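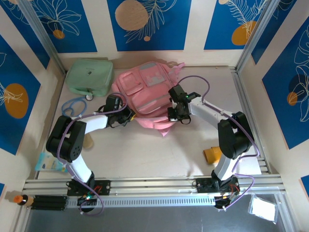

Council to vote on retention limits for number plate camera records

Members of Oststead Borough Council will be asked next month to decide how long records from the town's number plate cameras may be kept, who may search them and whether outside firms should have any access at all. The proposals follow a review carried out by the council's Information Governance Unit, which began work in February after a resident asked for a copy of the records held on her own vehicle and was told that the council could not say with certainty which organisation held them.

The cameras were installed to enforce the weight limit on Furnival Bridge and the bus lane on the eastern approach. They record the registration number of every vehicle that passes, together with the time and the direction of travel. Under the present contract the records are stored by Leline, the company that supplies the equipment, and are made available to the council through a shared system. The contract says that records must be deleted "when no longer required for the purposes of the service". It does not say who is to decide when that point has been reached.

The review found that, in practice, the question had not been asked. Records relating to vehicles that had broken no rule were being held for the same length of time as those relating to penalty notices. Staff in parking services believed that the contractor removed them automatically. The contractor believed that the council would issue an instruction when it wished them to be removed.

It also looked at searches. In the period examined, 1,956 searches of the system were logged. Of these, 923 carried no written reason. The review does not suggest that those searches were improper, and it notes that the field for giving a reason was optional and was placed on a second screen that many users did not open. It does conclude that the council is not in a position to show that they were proper, and that this is a failing in itself.

Mounir El Sherbiny, who led the review, told members at the briefing session that the council's duty was to be able to account for each use of the records. "A log that records who looked and when is useful," he said. "Without the reason, we are left to guess at the rest, and a resident who asks us is entitled to something better than a guess."

Requests from other bodies

Part of the report deals with requests from outside the council. The police may ask for records in connection with an investigation, and a form exists for this purpose. The review found the form was generally used, although in several cases it had been completed after the information had been supplied. It recommends that no record should be released without a completed form except where there is an immediate risk to life, in which case the form should follow by the end of the next working day and should be countersigned by the duty manager.

The report is firmer on commercial use. Last autumn the council was approached by Sunau, a data analysis firm, with a proposal to combine the camera records with information gathered from publicly visible social media accounts. The firm suggested that this would help to predict demonstrations and other gatherings likely to affect traffic in the town centre. No agreement was signed and no records were passed to the firm. The review nevertheless advises that the council should adopt a clear rule against arrangements of this kind, on the ground that information collected to enforce a weight limit should not be used to follow what residents say or whom they meet.

Councillor Wayne Hartley, who represents Furnival ward, has asked for the rule to be written into standing orders. Councillor Merle Stubbs has said that she supports the aim but would prefer it to be set out in policy, where it could be amended more readily if the law should change. Both positions will be put to the full council.

What is proposed

Members will be invited to agree the following measures:

Records of vehicles that have broken no rule to be deleted within 2 days of capture.

Records linked to a penalty notice to be kept until the notice is paid, cancelled or decided on appeal, and then deleted.

A written reason to be required before any search can be carried out.

A summary of all searches and outside requests to be published twice a year.

No use of the records for the monitoring of lawful protest, worship or political activity -- whether by the council or by any contractor acting for it.

The deletion period attracted the most comment at the briefing. Tracey Rudd, Head of Parking Services, said that her team could work within it, provided that the matching of records to penalty notices was carried out overnight and at weekends. At present it is done on weekday mornings only. The cost of the change is being discussed with the contractor and will be reported to members before the vote.

A representative of the residents' association, Duarte Paiva, welcomed the report but asked why notices explaining the cameras had never been put up on the southern side of the bridge. Officers have undertaken to reply in writing. New signs giving the name of the council, the purpose of the cameras and a contact address are being drafted for both approaches.

How to comment

The full report is available from the Information Governance Unit and may be read at the central library during opening hours. Written comments should be marked "Camera Records Review" and handed in at the Civic Offices reception or sent by post to the same address. Comments received before the agenda is published will be attached to the papers in full, with home addresses removed. Residents who wish to speak at the meeting should give notice to Democratic Services in the usual way.

Anyone who wishes to know what records are held on a vehicle of which they are the registered keeper may make a request at any time, free of charge. Proof of identity and a copy of the registration document will be needed.

Issued by Democratic Services, 2018-06-14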